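Home Stories Music People Contact

We use cookies to remember your preferences. By continuing you agree to their use.

An Accordion From Stamlow
3/9/22

Lieselotte Wegener warned me before I'd got my coat off that she can't tell a short story, and that her mother couldn't either. "You'd better sit down," she said. "You'll want cake."
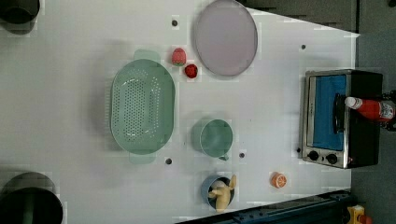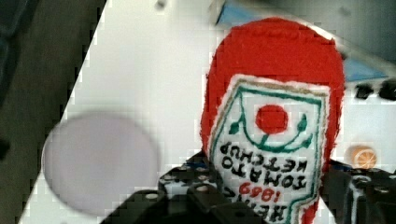

The story she wanted to tell first was about her father and the accordion. He bought it in Stamlow the year before he married, from a shop called Brinkmann, and he paid it off over 3 winters. "My grandmother thought he'd lost his mind," she said. "He had one good pair of shoes – one! – and he goes and buys an accordion."

He never had a lesson. He learned from the radio, a waltz at a time, and when he couldn't get the ending he made up his own. Lieselotte was grown and living in Plumia before she heard the proper ending to one of them, at a wedding in May, and she told the bandleader he had it wrong.

"He was very nice about it," she said, laughing so hard she had to put down her fork. "He asked me who taught me the song, and I said my father, and he said, well, then we'll play it your father's way."

And they did, as best they could, with Lieselotte humming it to the clarinet player in the corner.

Her mother sang, though only when she believed the house was empty. "We used to sit on the stairs, my brother and I, and not breathe," she said. "She had such a low voice. You wouldn't expect it from a small woman."

The accordion lives with her brother's daughter in Iltolura now, and two of the keys stick. Lieselotte calls her every so often and asks to hear it over the phone.

Sign up for our newsletter and get new stories by email.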